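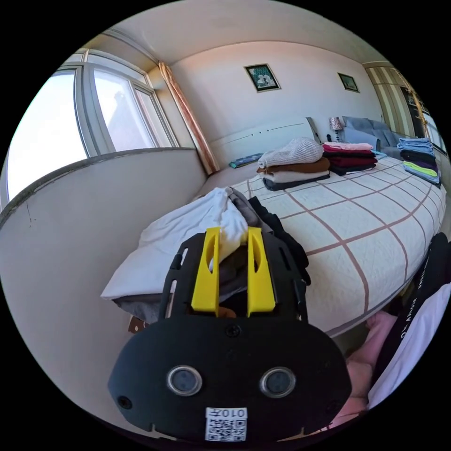
Fig. 2. White fabric, gathered and held at a pinch.

Week 3 notes: Drape, hand, and why cloth folds the way it does
Taught by Anel Swanepoel, with the Sunday sewing lab led by Ea Fogh

Welcome back, everyone, and thank you for bringing in so many scraps last week (the box is overflowing, which makes me very happy). Today we get to my favorite part of the whole course, the two words people in the trade use all the time and hardly ever stop to define.

The first is "hand." When a buyer rubs a sleeve between finger and thumb and says it has a nice hand, she is putting a lot into one word: how smooth the surface is, how thick it feels, whether it springs back, whether it seems cool or warm against the skin. Two people can disagree about hand and both be right, so when you write in your swatch book please use plain words that mean something to you. I still have a page from my own student days that just says "like a good envelope," and I know exactly which poplin I meant!

The second is "drape," or how a fabric hangs under its own weight. Drape depends on the fiber, on how tightly the yarn is twisted, on the weave, and very much on the finish. A plain weave cotton with starch in it will stand away from the body in stiff cones. Wash the starch out and the same cotton may fall in softer folds. This is why we prewash before we judge anything, and why the swatches on the Prirov cards, lovely as they are, can fool you a little.

Then there is the bias, which I promised I would come back to. Threads run lengthwise (the warp) and crosswise (the weft), and along either of those directions a woven cloth hardly gives. Pull it on the diagonal and the little squares between the threads lean over into diamonds, and suddenly it stretches and clings. A skirt cut on the bias should hang overnight before you mark the hem. I have skipped this step and been sorry every time.

For the lab, cut one 22-inch square from a crisp fabric and another from something soft. Pick each one up by its center and let it fall, then by a corner, and sketch the folds both ways. Quick, messy sketches are fine. Ea will have pins, chalk, and the big table by the window.

Reading before next time: chapter 7 of Buthelezi, mostly the part on crepe yarns. You can skim the section on knits, as we'll spend nearly 2 full weeks on those later.

Please bring your swatch books, and a seam ripper if you own one. The lab ones are getting dull.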